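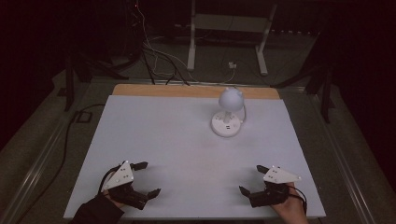 The arm was the part I had come to see, one visitor wrote on the comment card at Inolby, and I stayed for the part where someone picked up a pair of grippers and did the work by hand. The remark was left at the public open day held there in July, and it was copied into the visitor record with many others. It serves well as an entry to this chapter, which is concerned with what takes place when people who do not build robots are invited to watch those who do.

Chapter 7
Demonstrations, Visits, and Open Days

7.1 Introduction

Earlier chapters treated the automated workcell as a technical system. The student has learned to size a gripper, to plan a reach, and to write a basic safety assessment. This chapter treats the workcell as a place that receives guests. Schools, local residents, prospective customers, and public officials all ask to see robots at work, and most organizations in the field will at some time agree to show them. A visit places demands on staff, on floor space, and on equipment that differ from those of an ordinary working day. It also creates duties toward the visitor, including the duty to describe the work accurately.

The chapter follows a single case, the Inolby open day, from first planning to final report. Inolby is a training and development site operated by Cerkgate, a supplier of handling equipment. Its program that day included three stations: a packing line running under automatic control, a repair bench, and a station at which tabletop tasks were performed with hand-held grippers. The site admitted 1,185 visitors, in groups of no more than 20.

On completing this chapter, the student should be able to:

- distinguish between a demonstration, a guided visit, and an open day
- prepare a station plan, including sight lines and the management of cables
- explain the purpose of hand-held grippers to a general audience
- identify statements that claim more for a machine than the visitor has been shown
- write a report that can be used by the next team

7.2 Three Kinds of Event

A demonstration is arranged around a result. The audience is usually small, the task is fixed beforehand, and the host intends to show that the equipment can perform it. A guided visit is arranged around a place. The guests are led through rooms in which work is going on, and the work is not altered for them except where safety requires. An open day combines the two. Guests arrive with different levels of knowledge and leave at different times, and each station must make sense to a person who has missed the one before it.

The distinction has practical effects. In a demonstration, a failed attempt may be repeated with an apology. In an open day, the group that saw the failed attempt may already have moved to the next room. For this reason Cerkgate instructed its presenters to describe each task before it began and to report the outcome plainly, whether or not the attempt had succeeded. The instruction is reproduced in full in Appendix C.

7.3 The Hand-Held Station

The third station at Inolby was the plainest of the three. A person stood at a table with a white surface and held a gripper in each hand. Each gripper had two black fingers beneath a white triangular plate, and the objects to be handled were ordinary ones of the type found in a home or an office, such as a small desk lamp. There was no arm. The person supplied the reach and the judgment, and the grippers supplied the grasp.

Many visitors asked why this should be counted as robotics. The presenters were given the following answer, prepared with the Apaza teaching office: a person who works through a gripper is limited to what the gripper can do. Fingertips are no longer available, and a task that seems simple, such as turning a lamp by its base, must be solved again with two stiff fingers on each side. A record of how people solve it can later be used in teaching a machine that has the same kind of fingers.

The presenters worked in turns of 12 minutes. The report notes that longer turns had been tried in rehearsal and given up after complaints of tired wrists.

Visitors were not permitted to handle the grippers during the first part of the day. This rule was relaxed later, under supervision, and the comment cards from the later groups are noticeably longer. Several describe difficulty in judging how far the fingers were from an object. One card reads, in full, "Harder than chopsticks."

7.4 Planning the Floor

The stations at Inolby were laid out using Petetent, a floor-planning method introduced in Section 3.4. Under this method the work surface is drawn first, followed by the position of the person or machine, then the cables, and last of all the line behind which visitors stand. Students commonly reverse the order and begin with the visitors. The result is a station that is comfortable to watch and awkward to use.

Cables deserve particular attention. Any cable that crosses the floor within the visitor area must be covered or rerouted before the doors open. Cables inside the work area may remain in place if the operator has been shown where they run. The checklist used at Inolby allowed around 100 minutes for this step alone, and the final report recommends that the time not be shortened.

Terms introduced in this section: work surface, operator position, visitor line, sight line, covered run.

Before You Read Further

Recall a visit you have made to a factory, workshop, or laboratory. Write a short paragraph stating what you were shown and what you were told. Keep the two separate. You will return to this paragraph in Section 7.8, where the wording of presenters' scripts is discussed.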